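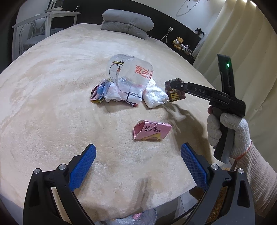 Page 123

Chapter 7
Comparing Grippers on Soft and Crumpled Things

In Chapter 6 we tested grippers on blocks, tins and tubes. Those objects keep their shape when they are squeezed, and they were placed on a flat bench. Few of the objects in an ordinary home are so well behaved. A plastic bag folds up when a finger touches it, and a sweet wrapper slides away. A crushed bottle may have no two flat sides facing each other. If the things are lying on a bed, the surface under them gives way as well.

This chapter is about how to compare two or more grippers on such objects so that the results can be trusted. Most of the work is done with hand-held grippers. A hand-held gripper has the same jaws that would be fitted to an arm, but a person carries it and closes it. This takes the arm and its controller out of the test. When a grasp fails, the fault lies with the fingers, the pads, the approach or the person holding the handle, and there are fewer causes to search through.

By the end of the chapter you should be able to:

set out a fair test between two grippers
choose a set of objects that shows up the differences between them
record a failed grasp in a way that someone else can use
say when a difference in score is too small to matter

You will need the force and friction work from Chapter 3, and the record sheet from the end of Chapter 6.

7.1 Why rubbish makes a good test

Tidying up is a useful task for a comparison. The objects are cheap and easy to replace, and they come in awkward forms. A crumpled white plastic bag, a clear bottle lying crushed on its side and a small wrapped package held at the tip of the jaws each ask something different of a gripper.

The bag is light, so weight is no problem. The difficulty is getting hold of it. If the fingers come down too high they close on air, and if they come down too low they pinch the blanket as well. The bottle is stiffer and wider. It needs a jaw that opens far enough, and it tends to turn as the jaw closes. The small package needs little opening, but the two fingertips must meet properly. A jaw that is slightly out of line will hold a bottle quite well and drop a wrapper every time.

Piles add another difficulty. When a bottle lies on top of two bags, taking the bottle first changes the position of both bags. Taking a bag first may roll the bottle. A test that uses a pile must therefore say whether the order is fixed or left to the operator. Either will do, as long as the same rule is kept for every gripper.

7.2 The surface underneath

Students often leave the surface off the record sheet. It should be the first line. On a hard bench the fingertips stop when they touch, and the operator feels it through the handle. On a plush blanket there is no clear stop. The tips sink in, the fibres come up between the pads, and the object sinks too.

In the Skarevard trials, which we use throughout this chapter, the same object set was tried on a bench and on a made bed. The Dunis gripper, which has thin, hard tips, did well on the bench. It could get under the edge of a flat packet. On the bed the same tips dug into the cover and often brought some of it up with the packet. The Twal gripper has broader fingers with textured pads. It was slower on the bench and steadier on the bed. Anyone who had seen only the bench results would have bought the wrong gripper for the job.

7.3 Fingers and pads

A finger has two parts that matter here: the body, which carries the load, and the pad, which touches the object. They should be treated as separate parts and changed one at a time. If you fit a new finger and a new pad together and the score goes up, you cannot say which of them did the work.

Textured pads help with thin film and smooth plastic, where a plain face would slide. They also wear and pick up fluff. Clean the pads before each run, and note on the sheet when they were last changed. At Skarevard each pair of pads was used for 250 grasps and then replaced, whether or not it looked worn.

Check the fixing screws at the same time. A loose pad moves by a small amount as the jaw closes, and the operator will correct for it without noticing. The results will then seem better than the gripper deserves.

7.4 A worked comparison

The full trial used 700 grasps, shared equally between the Dunis and the Twal. The order of the grippers was changed over halfway through each session, so that neither was always used by a tired operator. A grasp counted as good if the object was lifted clear of the surface and let go inside the bin. An object that was lifted and then dropped on the way was marked as a failure, with the letter D beside it.

On the bed, the Dunis failed 33 times and the Twal 23 times. Taken alone, that is a fairly small gap. The notes beside the failures were more useful than the totals. Most of the Dunis failures were marked "cover caught", while the Twal failures were spread over several causes, chiefly small wrappers slipping out as the jaw closed. The first fault might be put right with a blunter tip. The second has no single cure.

A third gripper, the Flomby, was withdrawn early on when its handle spring broke. Its few results are left out of the totals but are given in Table 7.3 for completeness.

7.5 Before you begin

Read through these points before starting Practical 7A.

Write down the surface, the lighting and the type of pad.
Let each operator practise with each gripper for the same length of time.
Put the objects back in the marked starting places after every run. For crumpled objects, keep the same piece and do not smooth it out.
Record the cause of a failure straight away. Do not fill in the column at the end of the session.
Keep every sheet, including those from runs that were stopped.

Practical 7A uses one surface and two grippers. Practical 7B repeats it on a second surface, and the two sets of sheets are needed together for the written work in Section 7.9. We start with the simplest case, a single bag lying alone on a blanket.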